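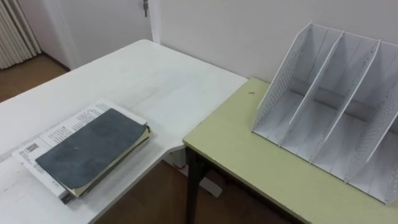
*A small stack on a white table: a dark gray notebook, a second notebook under it, and a larger printed booklet at the bottom.*

## Why the big one goes on the bottom

A stack is a set of objects placed one on top of another. Books and paper are easy to stack for one reason: they are flat. Each one has two wide faces, and a wide face gives the next object plenty of surface to rest on.

The order matters. In the stack on the table, the printed booklet is larger than the notebook above it, so it sticks out past the notebook on the upper left and lower left. The table holds up the booklet, and the booklet holds up the notebooks.

### Balance point

Every object has a balance point, called the **center of gravity**. For a closed notebook, it is close to the middle. The notebook stays put as long as its balance point is over whatever is holding it up. Slide it sideways until the balance point passes the edge, and it tips.

Test this with a notebook and a table:

1. Lay the notebook flat, with one side lined up with the table edge.
2. Push it out over the edge, a finger's width at a time.
3. Stop when it starts to tip.
4. Look at how much of the notebook is still on the table.

Noel Tiongson's class at Pendton ran this test on a Thursday with 52 notebooks. Most tipped when half of the notebook was past the edge. The ones that tipped early or late had something heavy tucked inside the cover.

### Friction

Two surfaces that touch resist sliding. This is **friction**. Rough surfaces usually grip better than slick ones. A worn, soft cover and a glossy magazine cover will not behave the same way. Put each one on a tray and raise one end slowly. The cover with less friction slides first.

### Page edges

A cream-colored band shows below the dark notebook. It is made of page edges. A single sheet is so thin that its edge is hard to see, but many sheets pressed together make a band you can measure with a ruler. Divide the thickness of the band by the number of sheets and you get the thickness of one sheet.

### Words to know

- **Stack:** objects placed one on top of another
- **Center of gravity:** the balance point of an object
- **Friction:** the force that resists sliding
- **Barcode:** a printed pattern that a scanner reads as a number or code

Text by Horațiu Dinu. Next sheet: how a table leg carries weight.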